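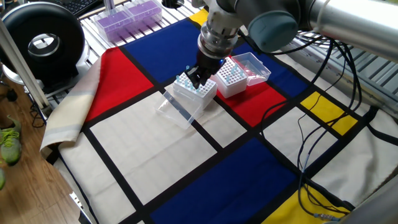 # Two-finger gripper drags neighboring tips when picking from a rack

**Jasper Mulder**

I'm comparing two parallel grippers on the same arm, a Fluvov and a Bansal, for moving single pipette tips between two open tip boxes. Both have black two-finger jaws and approach from straight above. Tips are light blue, boxes white with hinged lids.

With the Fluvov, 7 picks out of 44 disturbed a tip next to the target. With the Bansal I stopped counting after the first row. Both run the same waypoints and closing speed. The rack is only partly filled, so I can choose targets with free neighbors, but I'd like to get to full racks eventually. Is this a finger width problem or a control problem?

**parkotent_bench**

Finger width, mostly. Measure the pad at its thickest point with the jaws open to your pre-grasp setting and compare that with the clear gap between tips. If the outside of the finger doesn't fit in the gap, no controller setting will help. Grind down a spare pair or print narrow ones.

Then check the opening. Most people leave the jaws fully open on approach. Set the pre-grasp width just wider than the tip collar and rotate the wrist so the jaws open along the diagonal of the grid, where the spacing is larger.

Also rerun the Bansal for the full 44. A partial row doesn't compare with anything.

**k_oster**

Had this on a Vukitz arm. Ours was the tool offset, it was wrong after a gripper swap. Redo the TCP every time you change grippers.

**linfeed**

Agree with the TCP comment. If both grippers run the same joint waypoints and their lengths differ, you are comparing two pick heights. Store the poses relative to the fingertip. Clamp the boxes too; if they can slide on the cloth, the error changes from pick to pick. I'd want 200 picks per gripper before choosing one.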